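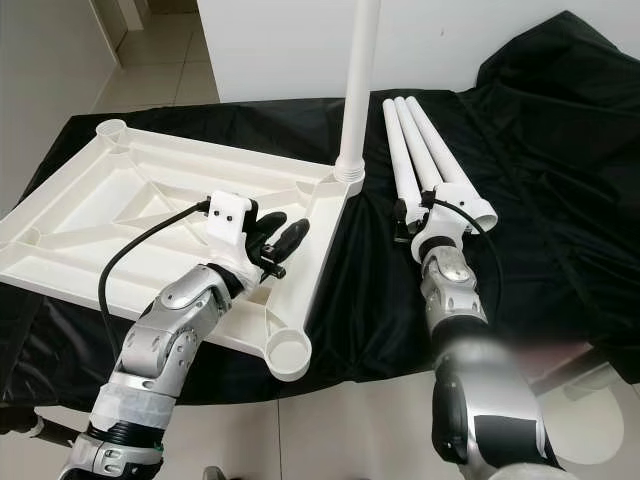 2 min read

About Portela

Portela is a small company that sells flat-pack stands, shelves and laundry racks for people who don't have a lot of room, and we have been at it long enough now that a fair number of our customers are on their second apartment and their first stand. We work out of a former print shop in Rarkdale, with the offices upstairs and the assembly tables down on the ground floor, where the light is better and there's space to turn a pole around without hitting somebody in the ear.

The company was started by Tainá Brito and Benedito Fontes, who had 2 rooms between them at the time and nowhere to put anything. Benedito had bought a plastic stand from a discount store, and it wobbled so badly that he kept a folded magazine under one corner for a whole winter. Tainá took it apart on the kitchen floor one evening in April to see what was wrong with it, and what was wrong was the corners. The poles simply pushed into their holes and hoped for the best. She drew a corner with a threaded collar on the back of a grocery receipt, and we still have that receipt, although by now it has faded so much that you have to take our word for what it says.

We have been fond of corners ever since. On a white plastic stand, the part that does most of the work is one you'll hardly ever look at, the underside of the base, with its ribs running out from the middle to the corners and a round socket waiting at each one. A pole goes in, the collar at the bottom screws down, and you move along to the next. We like to have one pole standing before we start on the others – it gives you something to line up by, and it's cheering to see the thing begin to look like furniture.

Every stand we sell is put together here first, on a table with a black cloth over it. The cloth was Ladan Taheri's idea. White parts on a white tabletop are surprisingly easy to lose, and a small connector that rolls onto the floor can take up a good part of your morning. Ladan writes all of our instruction sheets, and she won't let one go out until somebody from the office who has never seen the product has built it from her draft. Kristaps Juška in accounts has built more stands than he ever planned to, and his penciled remarks in the margins are the reason our sheets now show the base both ways up.

Our best-known range is Tresden, the tall stands, followed by Fideo, which is narrower and made for hallways and the odd space beside a washing machine. There are 52 separate parts that we keep on the shelf as spares – poles, collars, hubs, feet and so on – and you are welcome to order just one. Mārtiņš Kazlauskienė looks after the spares room and answers most of the letters himself. If you can't tell what your missing piece is called, send him a sketch, and he'll very likely know it.

The spares counter opens at 9 in the morning, and the doorbell is the lower of the two.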